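Eltholm Home Computing Forum > Hardware > Older Desktops

Thread: Re-pasting an old Dell office tower, worth doing or leave well alone?

pelach_porch
Posted Saturday, 8:14 am

Morning everyone. I have been reading this board for years and hardly ever post, so please be gentle with me. I picked up a retired Dell desktop from the surplus sale at the community college and it has turned into my sewing room computer. Pattern software mostly, a bit of video while I hem things, and my grandson plays one of his building games on it when he stays over. It has a Quadro card in it, so I suppose somebody in the drafting program had it before me.

It runs fine but the fan is loud. It starts up like a hair dryer, settles down, and then goes off again as soon as I open anything bigger than my email. My neighbor says the paste under the cooler dries out after so many years and wants replacing. My son says if it works, don't touch it. I am inclined to trust the neighbor on computers and my son on cars, but I'd like to hear from people who have done this.

Is it something a careful person can do at a kitchen table? I have steady hands and good light and I'm used to small screws from the sewing machines.

Tomaszewski
Posted Saturday, 8:52 am

Welcome out of the shadows! Yes, a careful person can do it, and if you can time a sewing machine you are already ahead of half of us. Before you buy anything, though, blow the dust out. I mean it. I have had so many of these office towers come through my garage with a gray felt blanket packed into the cooler fins, and once that was gone the fan calmed right down and the paste could wait another year.

If it's still loud after that, do the paste. Get a small tube, any decent name, and a bottle of isopropyl. Unplug it from the wall, press the power button once or twice with the cord out, and let it sit a few minutes before you go in.

Aden
Posted Saturday, 9:30 am

I'm with the son on this one, sorry. I have seen more boards hurt by somebody "freshening up the paste" than I ever saw die from old paste. People yank the cooler straight up and the processor comes out stuck to the bottom of it, or they open the socket when they had no business opening it, and then there's a bent pin and a very sad post in this forum. A loud fan is just a fan doing its job. Clean it, put it under the desk, turn up the radio.

Tomaszewski
Posted Saturday, 9:41 am

Aden, you say this every time, and every time I say the same thing back: let it run for a while first so the old paste softens, shut it down and unplug it, then twist the cooler a little before you lift. I've done a good many of them that way and haven't pulled a chip yet.

Aden
Posted Saturday, 9:47 am

Yet.

pelach_porch
Posted Saturday, 11:20 am

Well, you two are better than the radio. I took the side off and went at the dust with a can of air on the back steps, and I was ashamed of what came out, because I keep a clean house. It did help. The fan still climbs when I open the pattern program, just not as high. My little temperature readout said 54 sitting idle, if that means anything to anybody. Celsius, I think.

Harpreet Fortin
Posted Saturday, 12:05 pm

54 at idle is warmer than I'd like for a machine that's doing nothing, though it won't hurt anything. Mine sits well under that in the same kind of case. I'd go ahead and do the paste, and I'd be in no hurry over it.

A few things I wish I'd known on my first one. Those cooler screws go into the four holes around the socket, and you want to loosen them a little at a time, going corner to corner, so the cooler comes up level. Same going back on. Unhook the fan lead before you lift, or you'll be standing there with the cooler in one hand and a wire holding you to the board (ask me how I know). And put the screws in a saucer – an egg cup is even better.

I also like to check the graphics card is seated while the cooler's out of the way. They can work loose when a tower gets carted around on a hand truck.

I've got mine open on the bench today as well, a Dell with the Quadro K420, cooler off, and some of the old paste still on the processor.

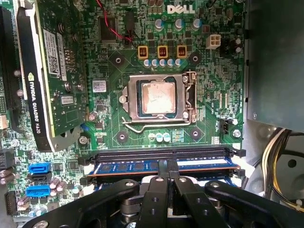
Tomaszewski: leave the lever alone if all you're doing is paste, please, everybody. The chip can be wiped right where it sits with the frame clamped down, and then there's no chance of catching anything in the socket. Once it's open you have to be twice as careful with lint and drips.

Harpreet Fortin
Posted Saturday, 12:31 pm

Fair point, and for a first-timer I'd say the same. Keep it latched, pelach_porch. Dampen the cloth, don't pour, and wipe toward the middle so the old stuff doesn't wander. A coffee filter works nicely if you don't have lint-free cloths, and you surely have something in that sewing room that will do.

Aden
Posted Saturday, 12:48 pm

I will grudgingly agree with both of you that if it must be done, that's how to do it. A dab the size of a pea, in the center, and let the cooler spread it. No butter knife. My brother-in-law used a butter knife.

pelach_porch
Posted Saturday, 1:15 pm

A pea! My neighbor told me to frost it like a cupcake, so I'm glad I asked. I've ordered a tube and I'll use a scrap of microfiber from the quilting drawer. Is a garden pea or a petit pois meant here? I'm only half joking.

Tomaszewski
Posted Saturday, 1:22 pm

Smaller garden pea. A little too much is messy but it'll still run, so don't lose sleep over it. Write down your idle number again afterward, with the same programs closed and the room about as warm, and come back and tell us. We love a before and after around here.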